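3. The word "bin" and its neighbours in Jamville and Alby

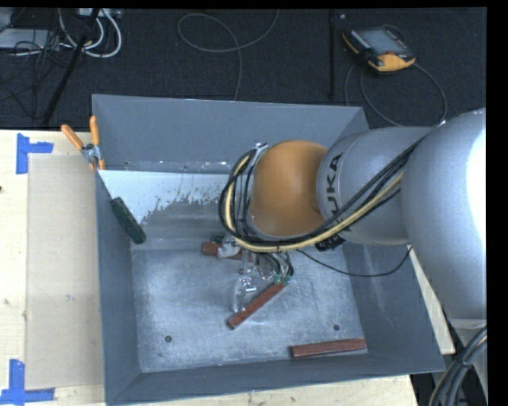 Vol. 12, No. 2, p. 92

Figure 1. A large grey metal bin on a wooden tabletop.

3.1 What was asked

In the previous section we described how the speakers were found. In this section we look at the names they gave to open containers without a lid. The question is an old one in the study of everyday words. A speaker knows very well what a bucket is, and also what a tray is, but between these two there are many objects for which the choice of name is not so clear, and for which two people of the same family may give different answers.

In Jamville and in Alby we asked 92 speakers to name 12 containers from their own kitchen, shed or place of work. The interviews were done in May by Josiane Hamel and Catarina Godinho. The speaker was asked "What do you call this?" and, after the first answer, "Would you ever call it something else?" No names were offered by the interviewer. We kept 887 first answers for the analysis. The others were left out, mostly for the reason that the speaker gave the name of the contents ("the potatoes", "my screws") and could not be brought back to the container itself without suggesting a word.

3.2 Bin as a word for storage

In Alby, the first meaning of "bin" for most speakers is the place where rubbish goes. When a metal container like the one in Figure 1 is used for storing things, older speakers in Alby prefer "tub" or "box", and several of them laughed at the idea of keeping flour or clean towels in a bin. One retired baker told us: "You put it in the bin when you've finished with it." In Jamville the same word is neutral. A bin there can hold apples, mail, toys or spare parts, and if rubbish is meant, the speaker will normally say "garbage bin" or only "garbage".

This difference was expected from the dictionaries. What we did not expect is the behaviour of the younger speakers in Alby, who use "bin" for storage almost as freely as in Jamville, but only if the container is big. For a small one they go back to "tub". Size seems therefore to matter more for them than use. Stevens (personal communication) has suggested that the signs in large hardware shops are behind this change. We find the idea attractive, although our interviews give no direct proof for it.

3.3 Material and colour

Material had a weaker effect than we supposed at the beginning. Speakers in both towns accepted "bin" for metal and for plastic. Wooden containers were more often called "box" or "crate", and in Alby one group of neighbours from the same street used "trough" for any long wooden container, also indoors. Colour played no role in the choice of the noun. It was, however, very common as an addition when the speaker owned two similar objects, as in "the grey bin" against "the good bin". It can be noticed that "good" in this pair is not a colour. In our notes such uneven pairs are frequent, and we return to them in section 5.

3.4 Second names

The answers to the second question were more difficult to treat. Many speakers understood it as a correction, as if their first answer was wrong, and changed it at once. Tamošiūnaitė, who coded the recordings, marked these cases apart from the ones where the speaker thought for a moment and then gave a true alternative. The line between the two is not always sharp. Séverine Hoarau coded a part of the material again, and where the two coders did not agree, we used the first coding.

If we take only the true alternatives, "bin" and "container" go together most often in Jamville, and "tub" and "box" in Alby. "Container" has a particular place in both towns. It was hardly ever given as a first answer, but speakers reached for it when they had to be polite, or when they were afraid that the local word would sound strange to a person from outside. For this reason we do not count it as a name of the same kind as the others, and it is left out of the comparison in section 4.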